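4 Creating a property listing in Vuron

In this section you learn how to put a house or flat for sale on your agency page. Please read the whole section once before you begin. A first listing takes some time, but the second one goes much faster, as Vuron remembers your office details and your usual texts.

Before you start, have these things ready:
- the signed instruction from the seller
- the floor area, as measured by your surveyor
- the energy certificate
- the photographs, in JPG format

4.1 Opening a new listing

1. Log in and choose Listings in the left menu.
2. Click New listing. The form opens with the tab Basics.
3. Choose the type of property. If a building has both a shop and a flat, choose Mixed use.
4. Type the address. Vuron suggests streets after the third letter. Select the street from the list and then add the house number by hand.
5. Click Save draft.

Note: The draft gets a listing number, for example 929. This number does not change later, also not when the property is sold and comes back on the market. Use it in all your letters to the seller.

Caution: Do not open the same draft in two browser windows. The window which is saved last overwrites the other one, and the earlier text cannot be brought back.

4.2 Entering the size and the rooms

1. Go to the tab Size.
2. Enter the living area in square metres, without the unit. For a flat of 118 square metres you type only 118.
3. Enter the plot area in the second field. For a flat, leave this field empty. Do not type a zero, or the page will show "Plot: 0" to the buyers.
4. Add the rooms one by one with the button Add room. Each room needs a name and a floor.
5. Put the rooms in the right order by pulling them up or down with the mouse.

Garages, sheds and cellars without daylight do not belong to the living area. They are entered under Other spaces. In the Mulden region a heated conservatory may be counted as living area, and for this there is a separate tick box below the room list.

4.3 Price and availability

1. Go to the tab Price.
2. Enter the asking price. Vuron rounds the displayed price to the nearest 1,000. If you want to show the exact amount, tick Show exact price.
3. Select when the property becomes free. You can choose a month, for example September, or By agreement.
4. If there is a service charge, enter the monthly amount. Yearly amounts must be divided by 12 first.

Note: A change of price is visible to buyers who have saved the listing. They receive a message the next morning at 7.00.

4.4 Writing the description

The description has two parts. The short text appears in the search results, and the long text appears on the page of the property itself.

1. Write the short text first. Name the kind of property, the area of the town and one good point.
2. Write the long text in the same order in which a visitor would walk through the house.
3. Click Check text. Words which are not allowed in your region are marked in red.
4. Correct the marked words and click Check text again, until no red word is left.

If you have bought the language package Liu, you can order a translation at the bottom of this tab. Please read the translated text before publishing, especially the names of rooms and the words for heating systems.

4.5 Adding the photographs

1. Go to the tab Photos and click Upload.
2. Select the files. A listing can hold up to 50 photographs.
3. Wait until the green line is complete under every photograph.

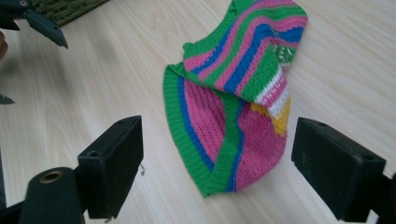

4. Pull the photograph you want as cover to the first place.
5. Give each photograph a short title, such as "Kitchen" or "View from the balcony".
6. Click Save draft.

Caution: Photographs with a readable car number plate or with the face of a person must be made unreadable before the upload. Vuron does not do this for you.

4.6 Sending the listing to Bokum

Offices which are a member of the Bokum network can show their listings there as well.

1. Open the tab Channels.
2. Switch on Bokum and enter your member code.
3. Click Test connection. The field turns green when the code is accepted.
4. Click Publish.

Your own page is updated at once. The transfer to Bokum takes roughly an hour. If the listing is still missing there on the next working day, look under Channels > Messages. The most frequent message is "Certificate missing". In this case, upload the energy certificate again as a PDF and repeat step 4.

To take a listing offline, see section 5.2.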